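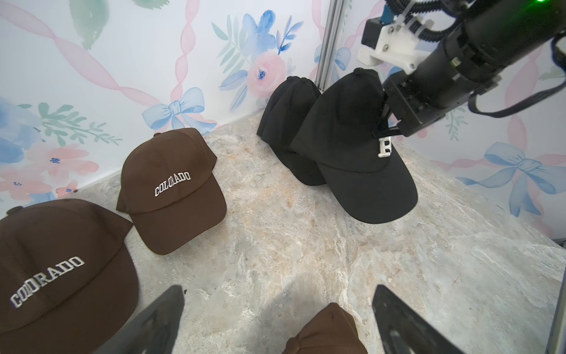

Community Help > Clothing & Laundry > Hats

Getting sweat stains out of a baseball cap without wrecking the brim

Posted by Saron Mekonnen

I have a brown cotton cap that I wear for yard work and it has a white salt line all the way around, plus a dark greasy band on the inside. The tag fell off years ago so I don't know what it says about washing. My husband says to put it in the dishwasher on the top rack. My sister did that with hers and the brim came out wavy. I bought it on a trip and can't easily replace it. Is hand washing enough, and what do I use? We have hard water here in Zernthorpe if that matters.

3 replies

Kanini Mrema
Hand washing is enough. Skip the dishwasher. The detergent has bleach in a lot of cases and the drying cycle is too hot.

First find out what the brim is made of. Flick it with a fingernail. Plastic sounds sharp and cardboard sounds dull. Older caps often have cardboard and those should never be soaked, only wiped with a damp cloth.

If it's plastic, fill a sink with cool water and a squirt of dish soap. Test a hidden spot for color first by pressing a wet white rag on the inside seam. Brown and black dye can run. If the rag stays clean, rub a little soap into the sweatband with an old toothbrush, let the cap sit for an hour, then rinse until the water is clear. Don't wring it. Press it in a towel, stuff the crown with another towel or set it over a bowl, and leave it to dry out of the sun. Mine usually takes overnight.

Go easy on any embroidery. White thread picks up loose dye, so don't leave a cap sitting wet and folded.

With hard water you may get a new white line as it dries. A last rinse with a spoonful of white vinegar in the water takes care of most of it.

Getachew Gebremichael
i just wear mine in the shower. works fine

Dagmar Kolář
I agree with Kanini except on the soak. An hour did nothing for my son's baseball cap, which had a whole season of sweat in it. I used oxygen cleaner (the powder, not chlorine bleach) in lukewarm water and left it for 5 hours, changing the water once when it turned yellow. The band came back almost to its old color. I would do the color test with the cleaner mixed in, as plain water won't show you much.

For next time, rinse the sweatband under the tap after you wear it and the salt doesn't get a chance to build up. I do this from May on.

Contact us | © Renemberg Community Help | Back to top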